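How a Town Decides to Spend Its Money

Every town has bills to pay. It has to fix roads, run the library, pick up trash and pay firefighters. The plan for all this spending is called a budget.

Where does the money come from?

Most of a town's money comes from taxes. People who own a house or a store pay a property tax each year. Some towns also get money from the state, and from small charges called fees. A dog license is one kind of fee.

Who writes the budget?

In the town of Murnham, the first draft is written by the town manager, Lindalva Frota. Each department tells her what it needs for the next year. The library might ask for new books. The fire department might ask for 20 new helmets.

The requests nearly always add up to more than the town has. Some things get a yes, some get a no, and some have to wait a year.

Then the draft goes to the town council. Council members are chosen by voters. They read the draft, ask questions and make changes.

Before the vote, the council holds a meeting called a public hearing. Anyone can speak, even kids. In Murnham the hearing is in May, and each speaker gets 2 minutes. People who can't come may watch from home or send a letter.

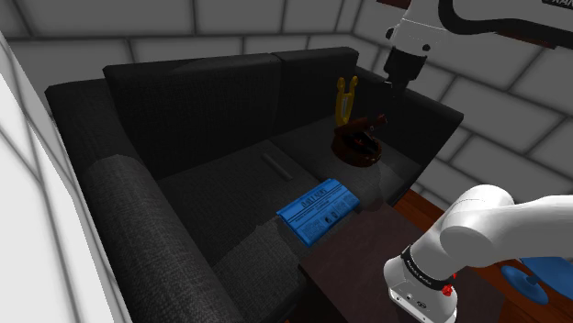

What happens after the vote?

If more than half of the council members vote yes, the budget passes. The departments can then spend the money, but only on the things in the plan – the library can't use its book money to buy a truck.

Words to know

Budget: a plan for getting and spending money.
Council: a group of people elected to make decisions for a town.
Fee: money paid for one certain service or permit.
Tax: money people must pay to the government.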